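3.2 What people said about waiting

I went into the diary part of this study thinking I'd be reading about buses. Farzana Miah and I handed out 303 paper diaries in Gruvonberg in November and asked people to jot down any wait that felt long to them, wherever it happened. Well, the buses barely came up! It was pharmacies, mostly, and being on hold (so much being on hold).
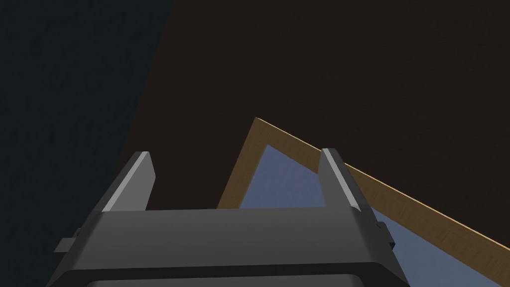 Figure 4. Rendered view from behind and above a gray two-finger gripper.

The part I keep going back to is how badly we all guess. People who wrote down "30 minutes" had often noted start and end times that didn't match, and I did the same thing in my own diary on a Thursday. Karaca saw this in her Cirkevau interviews too, though she asked about clinics only, so I wouldn't lean on the comparison very hard.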